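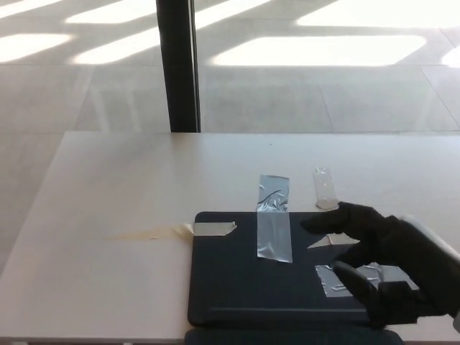 # Proto gripper trial: soft two-finger against Okier parallel jaw

Notes and recordings from a bench comparison of two grippers on the same arm. The soft one (Proto) has a black covering over both fingers; the Okier is a stock parallel jaw with bare metal tips. Maintained by Arturo Melis at Ploltitine.

## Task

Pick a small clear plastic container from the white table at the far side of the dark pad, lift, hold, put back. The pad is fixed with tape and is not part of the task. Clear plastic was chosen as the hard case for both the depth estimate and the fingertips.

## Contents

- `proto/` - 60 attempts
- `okier/` - 60 attempts
- `calib/` - head camera intrinsics, 2 sets
- `labels.csv` - one row per attempt

Each attempt holds colour video at 20 fps, joint positions, commanded grip width and motor current. The controller is Santoro in both cases, with the same gains.

## Labels

| Field | Values |
|---|---|
| `gripper` | proto, okier |
| `result` | held, slipped, missed, knocked |
| `light` | sun, blind |
| `note` | free text |

`slipped` means contact was made and lost during the lift. Contact with the container before the fingers start to close is `knocked`, even if the pick then works.

## Known problems

- Sun on the floor tiles behind the table pulls the exposure down. The black fingers lose detail against the pad in these runs. Filter on `light` if you train on colour.
- Silver tape on the pad throws highlights that move with the head.
- Motor current is not comparable between grippers. Use it within one folder only.
- Proto width is commanded, never measured - the fingers bend under load.

## To do

Repeat with the wrist camera in June. Add a script to convert `labels.csv` to the old format.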